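How to Prepare a Short Speech for a School Contest

Most school speech contests give each speaker 4 minutes. Check the limit before you write anything, and ask whether notes are allowed.

1. Choose a topic you can explain to a classmate in one sentence. If it takes longer, narrow it down.

2. Write the middle first. Two main points are enough. Add the opening once you know what you are going to say.
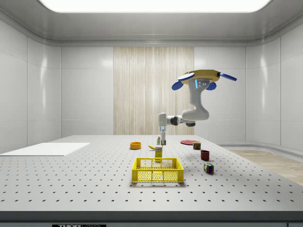
Robot arm over the white table.

3. Read the draft aloud with a timer. Cut any word you trip over twice -- the judges won't miss it. Students learning English should mark the stressed words in pencil.

4. Copy the key words onto cards and number them.
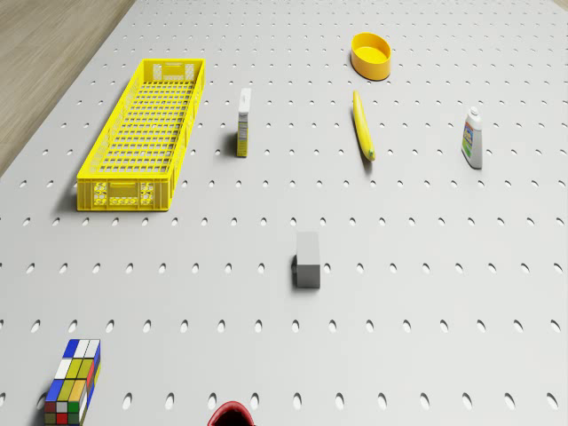

Keep each card to one idea, in letters large enough to read at arm's length. Practice standing up, with the cards at waist height.

5. Give the speech to someone who hasn't heard it. Beryl Mapplebeck, who coaches the Steviswood speakers, has them do this at least 2 times before the November contest.

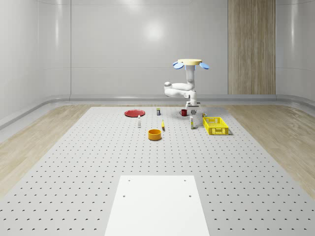

Gripper and red mug.

6. On the day, arrive 20 minutes early and walk to the microphone once. Hand a spare set of cards to your teacher.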